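Cullutport workshop opens hand-held gripper build to all members

Nendia, the shared workshop in Cullutport, will run its gripper build as an open evening project from December. Members will make their own hand-held grippers from the Skistia plans, which are free to download and change.

A Skistia gripper has no motor. The user squeezes the linkage and two fingertips close on the object. Each kit has 18 parts and is put together with ordinary hand tools. Yusof, a local parts supplier, is providing enough stock for 200 kits.

Members work in pairs, with a gripper each, and try out their builds on everyday items such as stacks of plastic cups. 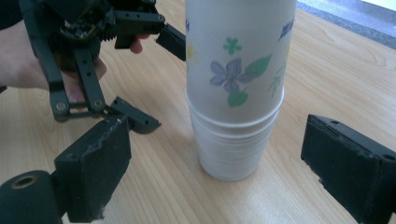

Fingertips can be swapped, and the workshop will keep several shapes to borrow. Members who want to go further can fit a camera and use their recordings to program a robot arm at home.

Sessions start at 6.30 pm and last 2 hours. Places are free to members, but must be booked at the front desk. The workshop has 222 members and is taking new ones.

ENDS

Press enquiries: Nendia workshop office, Cullutport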